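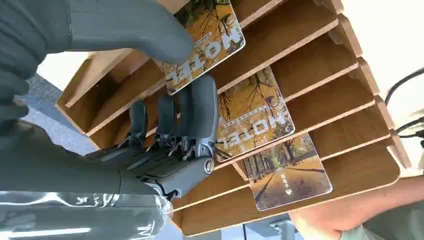
Card rack days at Skastetti, 11/09/2026

Quick one tonight, more when I get a minute. We've been sorting the Wisow cards for what feels like forever and the wooden rack is finally earning its keep. Old system was shoeboxes. Elastic bands round everything, the bands had gone brittle and snapped if you looked at them. Full set is 565 cards, plus the doubles, plus the ones Panya found behind the bookcase in October and put back in the wrong box (sorry Panya).

So the rack. Thin wooden dividers, rounded ends that slot into the side. Cards stand up in the channels, lean a bit, you can flick through without tipping the lot on the carpet. I wanted drawers. Fongchan said no drawers, we'd just stuff them full and never open them again. She was right, annoyingly.

Rules so far, such as they are:

Cards go in on their long edge. Dog-eared ones to the front so we remember to fix them. No rubber bands ever again. Coffee stays off the big table. Anything you can't read, leave it for Fongchan.

Typing up is the slow bit. Every card gets a line in the list: number, colour, whatever's written on the back. Ji-hoon reckons 20 an hour if the writing's decent, way less if it's the Paisan batch, which is all in pencil and tiny.

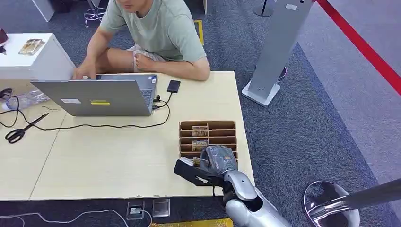
Big light wood table is the best thing in the room for this. Laptop one end, scissors and plastic bags wherever they land, phone plugged into the laptop with the cord going everywhere. Somebody will catch a foot in that cord one of these days. Probably me.

We did talk about proper stools but you end up sitting however you're comfy. Top of the white cabinet is the "deal with it later" pile. Please do not add to the later pile without telling anyone!! I'm still finding things from the Sesto lot that were meant to be in the list months ago.

Current count on the list is nearly 617 lines, so more than the full set, because of doubles. Number 2459 is not a typo, the old numbering jumps all over the place and we decided to keep it. Renumbering would of been a nightmare and half the backs refer to other cards by the old number anyway.
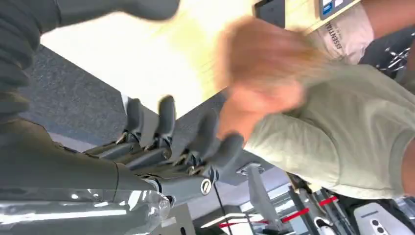 Handing things across is the part that goes wrong. Card passed over, someone's mid-sentence, card ends up under a laptop. New habit: say the number out loud as you pass it. Feels silly for the first five mintues, then you don't notice.

Left to do: labels along the side of the rack, a second rack if the budget stretches, finish the Paisan pencil ones. Anyone with good eyes and a free afternoon, come by. Bring your own mug, ours are grim.

Comments (4)

Ximena Arellano
Love the rack. Did you buy it or make it? Our recipe cards are in a biscuit tin and I've had enough.

Nipon Suwannarat
Ximena, made. Cut a spare divider too, ask if you want to trace it. Sand the edges first or the cards snag.

Panya Suksawat
It was ONE box. and they were in order when I put them back, just not your order

Ji-hoon Wang
20 an hour was on a good day. Can do a couple of hours on the Paisan ones next time if there's a better lamp.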